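Second pair of Gristars, and why I went down a half size

I wore out my first pair of Cowie Gristars in May. The outsole under the ball of the right foot had gone smooth, and I was sliding on every hard stop. I play three mornings a week at the Bronidik gym in Sokthorpe, full court, and the floor there is dusty no matter how often they mop it. A shoe that is fine on a clean floor can be useless on that one.

I kept a tally on the inside of the box lid, which is a habit I picked up from running. The first pair got 596 hours of court time before I gave up on them. That is a lot for a light guard shoe. The pair I had before that, a different brand, started to split along the toe before I got through one winter.

So I bought the same shoe again, with one change. My first pair was a 10.5 and the new pair is a 10. The 10.5 felt right in the store, when I was standing still in thin socks. Once the upper softened up, my foot moved forward every time I planted, and I lost two toenails over the first year. I tried lacing them tighter and that just made the tops of my feet hurt. Thicker socks helped a little.

Mekdes Assefa told me to size down. She plays point for the early group and has been in Gristars longer than anyone else I know. Her way of checking is to put the shoe on at the end of the day, stand on a stair with the heel hanging off, and see if the foot slides when she drops her weight. I did that in the store on the step up to the registers. The clerk didn't seem to mind. The 10.5 slid and the 10 stayed put.

The first two weeks in the 10s were not comfortable. The toe box is narrow out of the box and there is a seam on the outside, right where the little toe sits. I wore them around the house for 20 minutes or so at night, then for one game a morning, then switched back to the old pair for the rest. By the third week I had stopped bringing the old pair. No blisters after that, and my toenails are all still there.

Things I like: the heel is locked in, the cushion is firm enough that I can feel the floor, and the grip is good if I wipe the soles between games. Things I don't like: the tongue still slides to the outside -- it did this on the first pair too -- and the laces are too long. I double knot them and tuck the ends. Cowie changed the insole on this version and I think the old one was better. I pulled the old insoles out of the dead pair and tried them in the new ones, but with the half size difference they bunched up at the toe. I trimmed them with kitchen scissors and they fit well enough.

Fidel Benítez thinks I should rotate two pairs so the foam gets a day to recover. He does this and he swears his knees are better for it. He is also 32 and I am not, so I don't know how much of that is the foam. I did the math and it comes out the same money in the long run, just paid up front. I may try it if they go on sale again. I got this pair for 30 percent off because the store only had the green left, and I don't care much about the color.

The one thing I would tell anybody shopping for court shoes is to bring the socks you play in. I have been playing since high school and I still went in wearing dress socks the first time. It cost me a year of sore toes.

The old pair is by the back door now. I wear them to take out the trash and mow. With the tread gone they're a bit risky on wet grass, so I'll probably throw them out before fall.

I'm keeping a tally on the new box lid the same as before, and I'll post again when I get to the point where the grip starts to go.

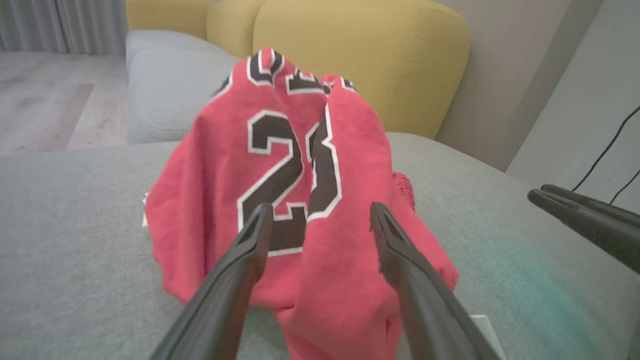 If it's the right foot again, I'll want to look at how I'm stopping and leave the shoe out of it.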